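Why Does Laundry Get Clean?

A lesson in soap, water and rubbing 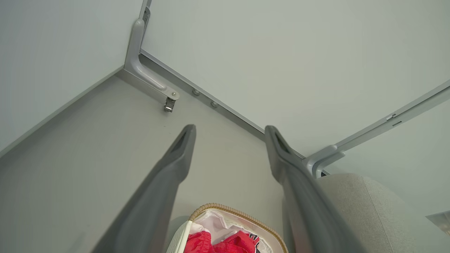
A red piece of clothing in a round woven basket with a white lining.

You wear a shirt to school. By dinner time it has been through recess, lunch and an art project. There may be mustard on the collar. There is sweat in the cloth, even if you can't see it, and tiny flakes of skin, and dust. Somebody puts the shirt in a machine with a scoop of powder, and an hour later the mustard is gone.

Where did it go? To answer that, you need to know a few things about water, about grease and about cloth.

What dirt is made of

Dirt on clothes comes in different kinds. Some of it mixes easily with water. Sugar is like this, and so is salt. If you spill apple juice on your sleeve and rinse it right away, most of the juice leaves with the water.

Some dirt is made of tiny solid bits, such as sand, clay or soot. These bits don't mix into water the way sugar does. They sit in the gaps between the threads and have to be shaken loose.

The third kind is grease. Butter, cooking oil and the natural oil from your skin all belong to this group. Grease is the hard one. It sticks to cloth, and it also holds on to dust and soot, so a greasy spot gets darker the longer you leave it.

Why water needs help

Everything around you is made of very small pieces called molecules. Water molecules pull on each other strongly. That is why a drop of water on a waxed car sits up in a round bead. The water would sooner hold on to itself than spread out on the wax.

Oil molecules don't pull on water molecules very much. If you pour a spoonful of oil into a glass of water, the oil floats on top. You can stir it hard and it will break into drops, but when you stop stirring, the drops come back together. Plain water does the same thing in your shirt. It runs past the grease and leaves most of it where it was.

What soap does

A soap molecule is long and thin. One end is pulled toward water. The other end, which is called the tail, stays away from water and goes into grease.

When you put soap in the wash, the tails poke into the grease on the cloth. The other ends stick out into the water. More and more soap molecules crowd in until they surround a little bit of grease on all sides. The grease rolls up into a ball and lifts off the cloth. Scientists call one of these little groups of soap molecules a micelle (say "my-SELL").

The outside of the ball is made of the ends that like water, so the ball can drift around without sticking to the shirt again. When the dirty water drains out, the balls of grease go with it.

Soap also makes it easier for water to spread out. Soapy water soaks into cloth faster than plain water does. You can see this if you put a drop of each on a piece of wool.

Soap and detergent

Most of what we use in washing machines today is detergent. It works the same way soap does, but it is made differently. Soap is made from fats or oils mixed with a strong chemical called lye. In some places the water has a lot of minerals in it. This is called hard water. Soap joins up with the minerals and makes a gray scum that clings to clothes and tubs. Detergent doesn't do this nearly as much.

Many detergents also contain enzymes. Enzymes are helpers that cut big molecules into smaller ones. Your stomach uses enzymes to break down food. In the wash, one kind works on egg and grass, and another works on starchy stains such as gravy.

Rubbing, heat and time

Soap can't do the whole job alone. The cloth has to move. A washing machine turns or twists the clothes so that water is pushed through the threads again and again. Before there were machines, people beat clothes on rocks, stirred them in tubs with poles or rubbed them on ridged washboards.

Warm water softens grease and makes it easier to lift. Hot water can be bad for some jobs, though. It can make blood or egg set hard in the cloth — use cool water for those. It can also shrink wool.

Time matters too. A stain that soaks for 10 minutes before it is washed often comes out better than one that goes straight in.

Why we sort clothes

Color in cloth comes from dye. Some dyes hold on tightly. Others let go a little when they get wet, mostly in the first few washes. A new red sock can turn a whole load of white towels pink. People sort laundry into piles so that bright and dark colors are washed away from white things.

The tag inside your clothes tells you how to wash them. A picture of a tub of water means the item can be washed. A hand in the tub means wash it by hand. A tub with an X through it means keep it out of the water.

A very old job

People have been making things like soap for a long time. In the town of Rilterbridge, the wash house by the river was open until every street had its own water pipes. Cletus Iwasaki's grandmother washed there as a girl. "She told me they went in November the same as in summer," he said. "You broke the ice at the edge and got on with it." The stone troughs are still there, and children climb on them.

Try it yourself

You will need a clear jar with a lid, water, cooking oil and dish soap. Ask an adult before you start.

Fill the jar halfway with water.
Add 3 spoonfuls of oil. Watch where the oil goes.
Put the lid on tightly and shake. Set the jar down and wait.
Add a squirt of dish soap. Shake again and wait again.

Write down what the jar looked like each time. Did the oil come back to the top as fast after you added soap? Do not pour the oil down the sink. Ask an adult where it should go.

Words to know

Detergent: a cleaner that works like soap but is made in a different way.
Dye: something that gives cloth its color.
Enzyme: a helper that cuts big molecules into smaller ones.
Hard water: water with a lot of minerals in it.
Micelle: a tiny ball of soap molecules with their tails turned in.
Molecule: a very small piece of something.

Written by Kanyarat Boonyarit
Last updated Mar 25, 2025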